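Student Work > Work and Technology > Spring Projects

May 2, 2022 | By Lertchai Inthanon

Who Gets the Good Trays? Two Shifts a Week with the Arm at Wanik

For this project we had to pick a workplace where something had recently been automated, hang out there as much as they'd let us, and write up what changed for the people. I picked Wanik because I already knew the bus route and because they said yes within an hour of my email, while the other place I wrote to never answered at all. Wanik puts together parts kits for people who service coffee machines. A technician orders a kit, someone at Wanik fills a tray with the right gaskets and valves and springs, someone else checks it, and it goes in a box. That's the whole business, pretty much, and it takes a lot more knowing than I expected!

The arm went in last October. It's called Guvus, which was the name of the pilot project before it was the name of the robot, and now it's just what everybody says ("is Guvus up?" "ask whoever's on Guvus"). It's a big gray arm with a hand on the end that has proper jointed fingers, and its job is to take parts out of bins and lay them in trays. It does the first fill. People do the rest.

What I did

I went in for two shifts a week all through the term. Mostly I stood with the kitters and helped fold boxes so I wasn't completely in the way. I talked to everyone on the tray line who wanted to talk, and I said I'd leave names out, so I've left names out. The shift lead also let me have the tray log, which is a spreadsheet where every tray that goes past the arm gets a line: which kit, whether somebody had to step in, and a notes column that is much more fun to read than the rest of it.

The log I was given has 1264 trays in it. Of those, 853 went through with nobody stepping in. The others have some kind of mark, and that can mean anything from "nudged the bin over" to the arm being stopped and the tray finished by hand. My first draft made a big deal out of that split and my instructor wrote "so what?" in the margin, which was fair. The log doesn't say how long a step-in took or how annoying it was. For that I had to ask.

What the job was before

Before the arm, a kitter had a tray, a pick sheet and a wall of bins, and walked up and down the wall. The target was 200 trays for the line on a normal day, and it still is, which I'll get to. People had kits they liked. There's a long one for a lever machine that has a lot of odd-shaped pieces in it, and one of the older kitters told me she used to save it for after lunch because it kept her awake. The short gasket kits were the boring ones. You did them in stacks, you talked while you did them, and your hands knew where to go.

I had assumed the boring ones would be what people were happy to hand over. Some were! One guy told me he'd never miss a gasket in his life. But three different people brought up, without me asking, that the gasket stacks were when they rested. You could sit for those. You could talk about your kid's driving test. When the arm took the gasket kits, what was left for the people was the lever kit and its friends, all day long, plus the arm's mistakes.

So the day got harder even though there was less of it to do by hand. I wrote that sentence in my notebook in the first week and then spent the rest of the term checking whether I still believed it. I mostly do. The walking went way down, and everyone agrees that's good (two people said their knees said so). The thinking went up. One kitter said she goes home less tired in the legs and more tired "up here," and she doesn't know yet if that's a trade she'd have picked.

Minding the arm

This part of the job didn't exist a year ago. Somebody has to be on Guvus, meaning somebody stands by it or near it, refills its bins, watches for a part lying the wrong way, and stops it if the fingers close on nothing or on two things at once. When it stops, you clear the tray, set it going again and write the line in the log.

I tried minding it for part of one shift, with a kitter next to me. It's a strange sort of attention. You can't really do anything else, but for long stretches there's nothing to do either. I started rooting for it. The hand comes down over the bin and the fingers kind of settle, and then you wait to see what comes up – and I got weirdly invested in springs. Then I looked away to answer a question and missed it laying a valve half over the edge of the tray. The kitter had already put her hand out for the stop before I turned around.

She could tell from how the fingers sat that it didn't have a good hold. I asked how she knew and she had trouble explaining, the same way people have trouble explaining the gasket kits. That seemed important to me. Everyone talks about the old skill going away, and there's a new one growing right there that has no name and isn't in anybody's job description. The posted job sheet still says "kitter, standard." I read it on the board by the sink.

The rota for minding was a sore spot for a while. At first the shift lead just put the same two people on it because they'd had the training from Brundar, the company that installed the arm. Those two felt stuck with it, and everybody else felt left out of it, and both groups told me the other one had it easier. Then it changed to a swap at every break, and people are a lot calmer about it now. The catch is that the notes column got messier, with more hands writing in it and everyone having their own shorthand. "Sp. twist" is a spring that came up twisted. "Moffat" is what they write when nobody could work out what went wrong (Moffat is the kit with the most tiny screws in it, and it got blamed for everything early on).

The number on the board

Back to the 200. When the arm came, management promised that the daily target would stay where it was for the first year, and it has. I want to be fair about this because I went in expecting to catch them out. Nobody has lost a job on that line either. One person retired and wasn't replaced, and people have very different opinions about what that means.

But a target that stays the same while the work changes isn't really the same target. On a day when the orders are nearly all gasket kits, the arm flies through and the people wait. On a day with a lot of lever kits, the arm hardly helps and the same number sits up there on the board. Several kitters told me they used to be able to even that out by choosing what to do when. Now the order of work comes from the arm's queue. It sorts the trays so it has the fewest bin changes, and that makes total sense for the arm, and it means the lever kits come to the humans in a clump.

I asked the shift lead whether the queue could be changed. He said he'd never been asked that. He wasn't being defensive, he got a pen out. He thought it was a setting Brundar would have to open up for him, and he said he'd find out. By my final visit he had a call booked and no answer yet.

What people said they'd want

I asked everyone the same last question, what would you change if it was up to you. I'm putting the answers down more or less as I got them.

Let us pick the order sometimes. This came up more than anything else.

Put a stool by the arm. You're allowed to sit while you mind it, there just isn't anything to sit on.

Show us the log. The kitters fill it in and then it goes upstairs, and until I walked around with a printout most of them had never seen it all in one place. One of them stood there reading her own notes and laughing.

Tell us what happens after the first year. I couldn't get an answer to that one either.

One person said he wouldn't change a thing and could I please hand him the tape.

Things I'd do differently

I should have asked for the log on day one. I got it halfway through, and by then I'd already made up my mind about a couple of things and had to un-make it. I also only ever went on day shifts. There's an evening crew that's smaller and, I'm told, runs the arm harder, and I have no idea what they think. And I never talked to anyone from Brundar, so everything in here about how the queue works comes from people who stand next to it. They might have some of it wrong. I'd still rather have their version first.

The stool showed up, by the way. I don't know who brought it in. It was being used to hold a stack of folded boxes the last time I was there, so I moved the boxes to the floor and the person on Guvus sat down.

Thanks to everybody on the tray line for putting up with me and my very slow box folding.
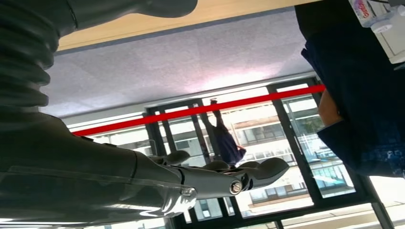
I read this on my break and the part about losing the easy trays is right on, it happened to us too, at a different place with a different machine. We got ours to send the hard jobs through spread out over the day and it helped more than the pay bump did. Tell the shift lead to keep pushing on that call. And ask the evening people next time, they'll have plenty to say.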